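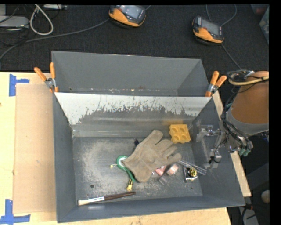
Histora Shared Workshop and Storage Building
Annual Fire and General Safety Inspection: Checklist with Comments

Premises: Histora Building, ground floor, upper floor and yard
Occupiers: Trostimska (ground floor workshop), Lekota (upper floor offices), Kulero (yard store)
Date of inspection: 12th February
Previous inspection: November
Notice given to occupiers: 5 working days

Ratings used on this form
S = Satisfactory
A = Attention needed before the next inspection
U = Urgent, to be corrected within 10 working days
N/A = Not applicable

Each occupier is to read the whole form, including the parts that concern the shared areas. A rating of A or U in a shared area is the responsibility of the building office unless the comment says otherwise.

SECTION 1. ESCAPE ROUTES AND EXITS

1.1 Main entrance doors open fully and without a key from the inside
Rating: S
Comment: The left leaf was stiff at the November visit. The lower hinge has been replaced and the door now opens with normal effort.

1.2 Rear exit from workshop clear on both sides
Rating: U
Comment: The inside approach was clear. Outside, pallets belonging to Kulero were stacked against the wall and reached past the edge of the door. The door could be opened only partway. The pallets were moved during the visit, but the same remark was made in November and the item is therefore rated U. The hatched area outside the door is to be repainted and kept free at all times, including during deliveries.

1.3 Upper floor corridor clear
Rating: A
Comment: A photocopier and two boxes of paper stand in the corridor outside the Lekota meeting room. The remaining width is acceptable. The paper is not, and should go into the stationery closet.

1.4 Stairs, treads and handrails in good order
Rating: A
Comment: The nosing on the fourth tread from the top is loose at the wall end. Handrail firm.

1.5 Exit signs present, lit and legible
Rating: S
Comment: All signs lit. The sign at the head of the stairs has been moved to the position requested last year.

1.6 Emergency lighting tested monthly and recorded
Rating: A
Comment: Monthly tests recorded except for November, where the line is blank. The building office believes the test was carried out. A test that has not been written down cannot be accepted as a test.

SECTION 2. FIRE DETECTION AND FIREFIGHTING EQUIPMENT

2.1 Alarm panel showing normal condition
Rating: S
Comment: No faults showing. Log book kept in the cabinet next to the panel, as required.

2.2 Manual call points unobstructed
Rating: S
Comment: None.

2.3 Alarm audible in all rooms
Rating: A
Comment: Audible everywhere except in the Lekota archive room with the door closed, where it could be heard only faintly. An additional sounder is recommended. Until it is fitted, the archive room door is to be kept open whenever a person is working inside.

2.4 Extinguishers in place, in date and mounted at the correct height
Rating: U
Comment: The extinguisher listed for the yard store was not on its bracket. It was found on the floor behind the gate, with the pin in place and the gauge in the green. Kulero is to return it to the bracket and have it checked by the service contractor before it is relied on. All other extinguishers in date.

2.5 Fire blanket in kitchen
Rating: S
Comment: The pull tabs had been tucked up behind the holder. Corrected during the visit.

2.6 Fire doors close fully onto the latch
Rating: A
Comment: The door between the stairs and the upper floor corridor closes but does not latch unless pushed. The closer needs adjustment. No wedges were found, which is an improvement on last year.

SECTION 3. ELECTRICAL

3.1 Fixed wiring report current and available
Rating: S
Comment: Copy seen in the building office.

3.2 Distribution boards accessible and labeled
Rating: A
Comment: Circuit 609 on the workshop schedule has no matching label inside the board. The schedule appears to have been typed before the last alterations. A corrected schedule is to be issued and the old one removed, so that only one version is on display.

3.3 Clear space in front of boards
Rating: S
Comment: A clear space of 600 mm is marked on the floor and was being respected.

3.4 Portable equipment inspected
Rating: A
Comment: Office equipment on the upper floor carries current labels. The kettle and the toaster in the shared kitchen do not. Privately owned items brought into the building are subject to the same inspection as all others.

3.5 Extension cords
Rating: U
Comment: In the Lekota office, one extension cord was plugged into another to supply a fan heater under a desk. The heater was switched off and unplugged on request. Fan heaters are not permitted in the building under the terms of occupation. Any complaint about the temperature of the offices should be made to the building office in writing.

SECTION 4. HEATING, VENTILATION AND WATER

4.1 Boiler service record
Rating: S
Comment: Serviced in November. Certificate on file.

4.2 Boiler room free of stored goods
Rating: A
Comment: Holiday decorations in cardboard boxes had been placed on top of the duct. They are to be removed. The boiler room may not be used for storage of any kind, however brief.

4.3 Extract fans working
Rating: S
Comment: The kitchen fan is noisy but moves air well. Filter clean.

4.4 Water temperature checks recorded
Rating: S
Comment: Records complete for the period. The seldom-used outlet in the upstairs washroom is being flushed weekly and signed for.

4.5 Stopcock location known to occupiers
Rating: A
Comment: The representative of Kulero was not aware of its location. A plan is to be posted inside each front office door.

SECTION 5. WORK AREAS

5.1 Floors level and free from trip hazards
Rating: A
Comment: The mat inside the main entrance curls at one corner. A replacement with a beveled edge is recommended. Workshop floor swept and in good order.

5.2 Hand tools in sound condition
Rating: S
Comment: A sample of tools was examined. One file without a handle was withdrawn from use by Trostimska at the time.

5.3 Shelving secured and load notices displayed
Rating: A
Comment: All racks fixed to the wall. Load notices are missing from the two end bays. Heavier goods should be kept on the lower shelves; this was generally the case.

5.4 Step stools and ladders
Rating: A
Comment: The ladder register lists a stepladder that could not be found on any floor. If it has been disposed of, the entry is to be struck through and initialed. The remaining ladders have sound feet and legible labels.

5.5 Waste removed at suitable intervals
Rating: S
Comment: General waste and recycling collected on schedule. Oily rags kept in a lidded container, which was closed.

5.6 Lighting adequate for the work
Rating: S
Comment: One lamp out above the loading door. Replacement already on order.

SECTION 6. HAZARDOUS SUBSTANCES

6.1 Inventory up to date
Rating: A
Comment: The inventory held by Trostimska is complete. The Kulero inventory omits the de-icing product kept by the gate. It should be added with its data sheet.

6.2 Containers labeled
Rating: U
Comment: A drink bottle containing a clear liquid was found in the cleaning closet with no label. Contents could not be confirmed and the bottle has been set aside for disposal. Cleaning products are not to be moved into food or drink containers under any circumstances.

6.3 Flammable liquids stored in the proper cabinet
Rating: S
Comment: Cabinet closed and locked. Quantity within the permitted limit.

SECTION 7. FIRST AID AND WELFARE

7.1 First aid kits complete and in date
Rating: A
Comment: The upper floor kit is short of medium dressings, and the eyewash is past its date. Workshop kit complete.

7.2 Names of first aiders displayed
Rating: A
Comment: The notice in the entrance hall lists a person who has left. A current list is to be displayed.

7.3 Accident book available and stored with due regard to privacy
Rating: S
Comment: Completed pages are removed and filed.

7.4 Washrooms clean and supplied
Rating: S
Comment: None.

7.5 Drinking water
Rating: S
Comment: The sign on the utility sink stating that the water is not for drinking has been replaced.

SECTION 8. YARD AND EXTERIOR

8.1 Vehicle and pedestrian routes separated
Rating: A
Comment: The painted walkway has worn away near the gate. Repainting should be done at the same time as the hatched area noted at 1.2.

8.2 Speed limit sign visible
Rating: S
Comment: The 5 mph sign has been cleaned and the hedge cut back.

8.3 Winter arrangements
Rating: A
Comment: Grit bin full. There is no written arrangement stating which occupier treats the steps before opening. The three occupiers are asked to agree on one and send a copy to the building office.

8.4 Gutters and drains
Rating: S
Comment: Yard drain clear. Leaves had collected in the gutter over the store, but water was running freely.

ACTIONS AND REPLIES

Items rated U (1.2, 2.4, 3.5 and 6.2) require a written reply stating what has been done and on what day. Where an item was corrected during the visit, a reply is still required, stating how a repeat will be prevented.

Items rated A will be looked at again at the next inspection. An item rated A on two visits running will normally be raised to U.

Occupiers who disagree with a rating may ask for it to be reviewed. The request should quote the item number and should reach the building office before the period for urgent items has ended. Work on the item should continue while the review is pending.

One copy of this form is to be kept with the fire log book in the alarm cabinet.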